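Ticket 201
Product: Chamoun display box, glass lid, divided interior
Category: Lid and latch
Opened by: Coralie Pomare
Assigned to: Tarek Jaber
Status: Closed

Coralie Pomare wrote:

The lid on my Chamoun box has stopped closing right. It comes down most of the way and then stops with a gap at the front, wide enough to slide a postcard into. If I push down on the wood above the latch it goes the rest of the way and I can fasten it, but when I undo the latch the lid pops back up by the same amount.

It was fine when I got it. I keep buttons in it, mostly glass and shell, and I open it a couple of times a day when I'm sorting. The trouble started in August. I haven't dropped it and nothing heavy has been on top of it.

I looked for the manual and can't find it. I'm not sure there was one.

Tarek Jaber wrote:

Thanks for the details. There is no manual for this box, only a care card. A gap at the front that closes under pressure is usually one of these:

1. Something in a compartment is standing higher than the dividers and the glass is resting on it.
2. A divider has lifted out of its slot.
3. There is grit or old felt glue in the back corner by the hinge.
4. The latch plate is bent and the two halves are meeting instead of overlapping.

Please don't keep pressing it shut until we know which. If it is number 1, the load is going onto the glass.

Clear a table and set the box down flat with the latch toward you. Check it with the lid shut first, looking down through the glass for anything sitting high, then open it.

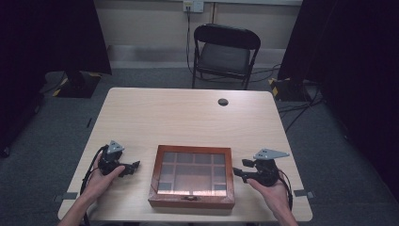 Take everything out of the compartments before you try the lid again. If the gap is gone with the box empty, it was the contents. If it is still there, run a fingertip along the tops of the dividers from one side to the other. They should all feel level. Let me know what you find and I'll go from there.

Coralie Pomare wrote:

Emptied it. The gap is smaller but still there. The dividers feel level to me except in the back row, where one is a tiny bit proud. I pressed on it and it went down, then came back up when I let go.

I also put a strip of paper between the lid and the box and closed it, then pulled. On the left it slides out. On the right it catches. I don't know if that helps.

Tarek Jaber wrote:

It helps. Paper catching on one side and sliding on the other means the lid is landing on the right first. I've asked Karim Srour in the workshop to look at this, as he built the divider jig for these.

Karim Srour wrote:

Two things to do, in this order.

Lift out the divider that springs back. They aren't glued. Pull straight up with both hands, one at each end. Look in the slot underneath. On the ones I've had back there was a bit of lining folded over at the bottom of the slot. Flatten it with the end of a wooden ruler and put the divider back.

Then do the lid. Tilt it up and hold it by the wood on both sides — never by the glass — and look along the underside of the frame for a raised spot or a blob of finish. Small nicks in the edge don't matter and won't hold the lid open. A hard bump will. Take it down with fine sandpaper, 2 or 3 strokes, then try the paper strip again.

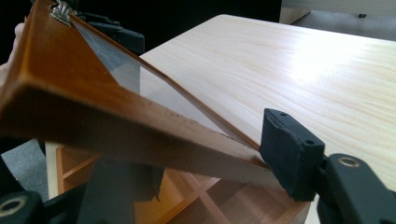 Can I oil the hinges while I have the lid open?
Leave them dry. Oil works its way into the lining and stains it, and a stiff hinge wouldn't give you a gap at the front anyway.

Coralie Pomare wrote:

Divider first: there was lining folded under it, as you said. It's flat now and the divider sits level with the others.

Lid: I found a lump of finish on the right side, toward the back, like a dried drip. It took more than 2 or 3 strokes, but it's gone. I used the edge of a nail file because I had no sandpaper.

The paper now catches on both sides, and the lid stays down without the latch. I've put the buttons back in. The big coat buttons were a little too tall for the row they were in, so they've gone into a tin.

Tarek Jaber wrote:

Good. A nail file is fine for that. If the bare spot bothers you, a dab of clear wax will cover it. Let it dry with the lid open overnight.

For the coat buttons, the Darklow box has deeper compartments, but it is also a good deal bigger, around 70 centimeters long. Measure your shelf first.

I'll leave this open for 5 days in case the gap comes back.

Coralie Pomare wrote:

No gap so far. The shelf is too short for the other one. You can close this.

Closed by Tarek Jaber. Cause: folded lining under back-row divider, finish drip on underside of lid. No parts sent. Copy to Karim Srour for the workshop list.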